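We use cookies to remember your settings and count visits. Accept | Manage preferences

Sorting bins: revised layout for block stock

The open gray bins have replaced the lidded crates for all colored block stock. The change applies to the Skindwood sets and to the older Zurnon pieces still in circulation. Eino Ahonen has updated the shelf labels, and the old crate numbers should no longer be used on request slips.

Each bin goes directly on the tabletop, with no mat or liner underneath. Blocks are laid flat in a single layer, long sides parallel to the front wall where space allows. Small pieces go in last. Do not stack.

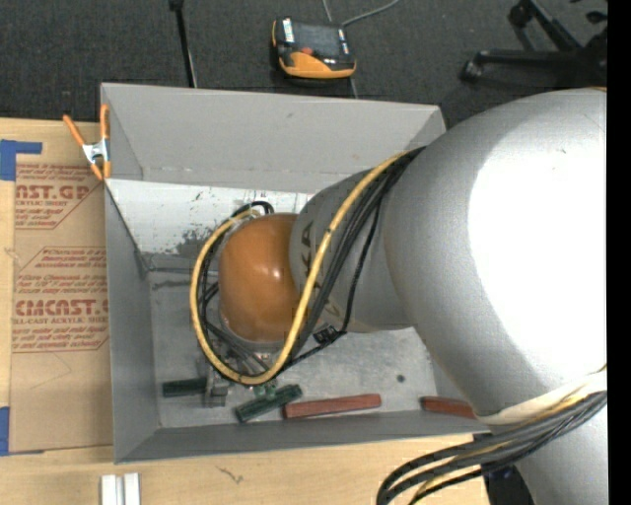 Dark green and reddish-brown may share a bin. The two are easy to tell apart under the overhead lights, and splitting them took up shelf space needed for the Leitão trays. Other colors stay separate until the August inventory is complete.

Long blocks tend to drift toward the walls when a bin is carried. Leave a finger's width clear along each side and reset any that have moved before returning the bin to the shelf. A block that sits at an angle is acceptable during use but should be straightened before storage.

Shelf 2 holds the mixed bins. Full sets are logged at 102 pieces; anything short goes on the lower shelf with a slip stating the color and length of what is missing. Replacement blocks are ordered through Todix in lots of six, so please report shortages together.

Label corrections go to Eino. Questions about the stock list go to Puspita Mangundap before 4 p.m.

Recent items
Shelf labels: new numbering
Leitão trays, cleaning and storage
How to fill in a shortage slip
August inventory: what to set aside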